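From: Delia Hodoroagă
To: workshop list
Subject: Re: Room layout and the big white table

Othmane Lahlou wrote:

> Before the Umard order goes in I'd like to settle the furniture. My proposal is to replace the large white table with 2 smaller ones on casters, and to push the long bench up to where the crates are. The top is marked anyway and I don't see it cleaning up. The crates can go to Flillham, or wherever Silviu wants them.
>
> Also, can we agree on where people sit? Chairs migrate. I had to go looking for one again at 11.
>
> Othmane

Othmane, all,

Replies in the order you raised them.

1. Replacing the table. I'm against it. Two tables on casters give us two tops that never sit at the same height, and anything laid flat across the join will rock. The present top is flat to the extent I can measure with the long straightedge. It is also big enough to leave bare space on all sides of whatever is being worked on, and we would lose that with the smaller ones. If we need a second surface, I would get one fixed table from Nustulwood and put it elsewhere in the room.

2. Condition of the top. Agreed that it is marked. There are two separate problems and they need different treatment. The gray smudges are on the surface and I expect most of them to lift with isopropyl and a white cloth. The long dark curve across the top is another matter. I have not tested whether it is a deposit or a scratch. Please don't use the green scouring pads on it before I have tried a small patch near one end. If it is a deposit, the melamine sponge should be enough. If it is a scratch, we leave it alone — filler on a white top yellows, and then we have a line that is also raised.

3. The bench. Moving it means moving the monitor stand, the PC tower and whatever is in the cardboard boxes on the floor. I would do the boxes first regardless of what we decide about the bench. Costel, if any of them are yours, please label them or take them out by the end of May. Unlabeled boxes go to the Roman store.

I would also keep the bench near the window. The daylight is good there, and the crate side of the room is darker in the afternoon.

4. Crates. Silviu told me they are needed again for the return shipment, so Flillham is not an option. They stay stacked. The green tape marks the panels that have already been checked, so please leave it on. What I would change is the chairs parked in front of them. Two mesh-backs in that position mean that the stack can't be reached without shifting furniture.

5. Seating. Mesh chairs at the bench, the gray plastic one for visitors. I don't think we need names on them.

6. Small items on the table. This was not in your message but it belongs with the rest. The black rectangular units have scuffs on them and I would like to avoid more. Put a mat under them if they are going to be laid down flat, and don't slide them across the top. Tincuța has a roll of 2 mm foam left over from the drawer liners; 20 cm squares would do. Dust on a glossy face gets the blower first, then the cloth. Wiping first grinds the dust in.

I will do the patch test on the top and report to the list. Until then please take no action on items 1 and 3, other than the boxes. Tincuța, could you confirm how much foam is left on the roll?

Pictures.
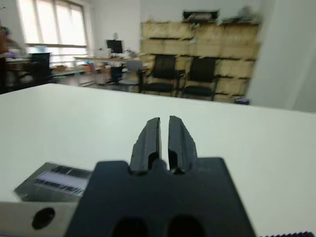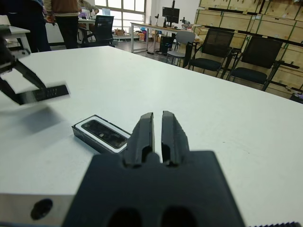
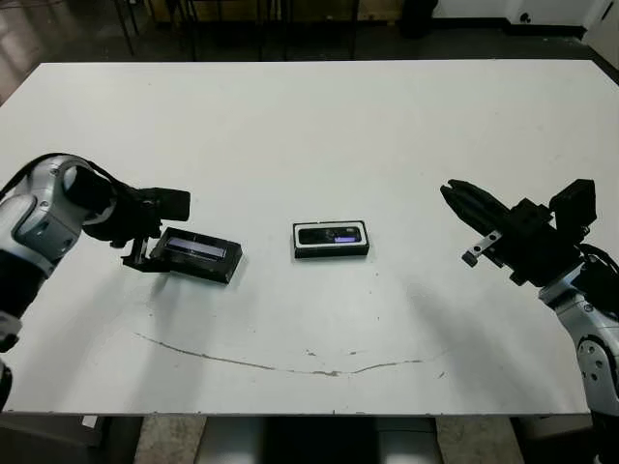 The white table; the bench, chairs and crates are in the second picture, the dark curve in the third.

Delia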